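Dilberg Teaching Laboratories, Sirnthorpe Building
Bench and Small Equipment Inspection Checklist
Date of inspection: Wed 14 November
Room: Ifans Preparation Room, bench 2

Ratings: S = satisfactory, A = action required, N = not inspected

1. Work surface
1.1 Mat lies flat and covers the working area: S
1.2 Grid lines legible: S
1.3 Surface free of spills, labels and loose paper: S
Comment: The mat was replaced in July. Staff are reminded that solvents are to be handled at the fume hood only.

2. Test tube racks
2.1 Rack stands level and does not rock: S
2.2 End panels and struts free of cracks: S
2.3 Rack cleaned before loading: S
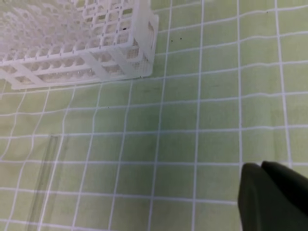 Item 2. White plastic rack on the gridded mat, empty.

Comment: Racks are to be rinsed in the sink and air-dried. They may not be placed in the drying oven. Any rack with a broken strut is to be withdrawn and reported on Form 496.

3. Glassware and tubes
3.1 Tubes stand upright in the rack: S
3.2 Rims free of chips: S
3.3 Tubes loaded from the back row forward: S
3.4 Spare tubes stored in closed drawer: A
Comment: The drawer under bench 2 does not close fully. The runner is to be adjusted before the next class. 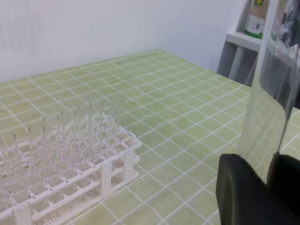 Until the drawer is repaired, spare tubes are to be kept in the Lernthorpe store and drawn as needed. Chipped tubes go in the broken glass bin, which must not be filled above the marked line.

4. Access and housekeeping
4.1 Aisle clear to the door: S
4.2 Eyewash station unobstructed: S
4.3 Broken glass bin labeled and lidded: A
4.4 Gas taps: N
Comment: Bin label is faded. Replacement requested from the Sirnthorpe office.

Overall result: Passed, two actions outstanding (3.4, 4.3).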